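Woltico Users Forum > Teaching by demonstration > Teleop demos: keep the messy ones or bin them?

umley_bench
Posted 30th August

Hi all, long-time reader and only an occasional poster, so please bear with me while I ramble a bit. I'm collecting teleoperated demos in simulation for a bowl-moving task, driving the arm by hand with a Naro controller and a fairly tired right wrist. I've got 94 recorded so far and my goal is 400 before October, which felt very doable when I wrote it on the whiteboard!

My trouble is at the bowl. I come in from the right, get to the rim, and then fiddle. A little left, a little down, back up again, and by the time I'm happy there's a good stretch of dithering in the recording. I'd love to know whether you'd keep those.

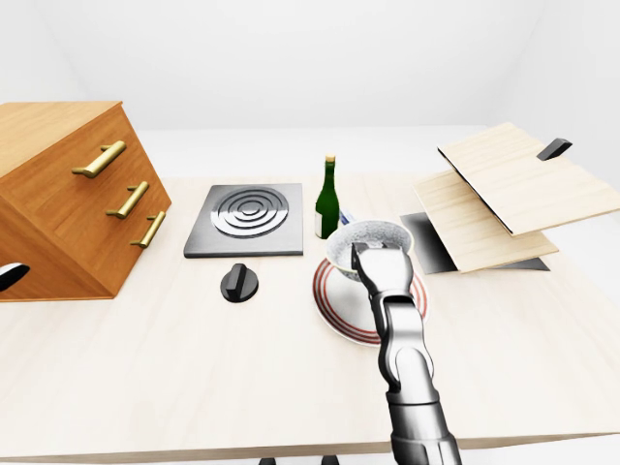 Gripper at the rim of the bowl, with the saucer underneath.

The green bottle standing behind doesn't help my nerves, I must say. I've been giving it a very wide berth.

kelpie_and_coffee
Lovely to see someone else doing this the slow way! I'd keep nearly all of them. My first batch was so tidy that the policy had never seen a gripper slightly out of position, and the moment it drifted it had no clue how to get home. Fiddling is how it learns to recover, as long as you're fiddling towards something.

What I would bin is dead time. If you've stopped to have a think or reach for your tea, trim it or start over.

gumboot_dynamics
I'll disagree with kelpie, in a friendly way. Recovery is worth having, but I'd record it on purpose: start the gripper a bit off to one side and drive in cleanly from there. When the operator is dithering, the same view gets three different commands attached to it, and the policy averages them into mush. I threw out 22 demos from my last set and the behaviour improved straight away.

kelpie_and_coffee
Fair enough, though didn't you change your action smoothing that same week? I seem to remember a very long post about it.

gumboot_dynamics
I did, and you've got me there. I'd still throw them out.

umley_bench
Thanks both, this is really useful. I went back through a few last night and I can see two sorts of mess – the sort where I'm correcting, and the sort where I've plainly lost my bearings. With the bowl up and tilted the gripper covers a fair bit of the inside, and I find it hard to judge how far off the table I am, especially over to the left of the plate.

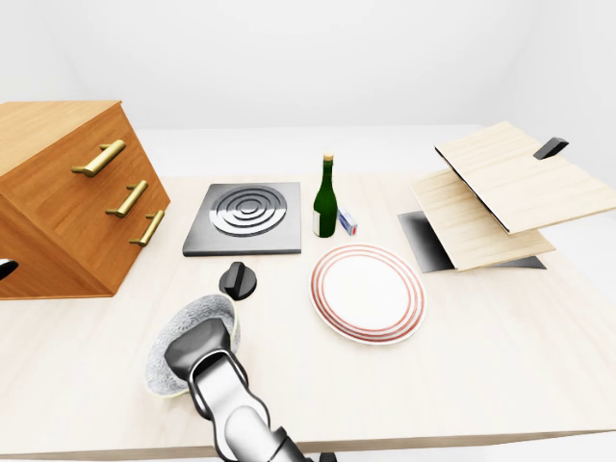 Is it worth adding a second camera view for the operator if the policy won't be trained on it?
It's generally fine for the extra view to guide placement, but every decision the operator makes should still be possible from what the policy gets. If the key cue only shows up in the operator's view, the demos will look arbitrary to the learner.

iglesias_fan
Jumping in to say the depth judging does come good with practice. I slow my controller scaling right down for the last bit of the approach, then bring it back up for the carry. My wrist thanks me for it, and the recordings are a good deal smoother. Do log the scaling changes, though, as I once had to redo an entire afternoon's work over that.

gumboot_dynamics
Seconding the scaling trick. Also, work in short sessions. I do six demos, then get up and walk about, and my grasps are much more consistent for it.

umley_bench
Righto, short sessions and slower scaling it is. I'll tag the dithery ones and train with and without them, then post both results in this thread so you two can keep arguing :)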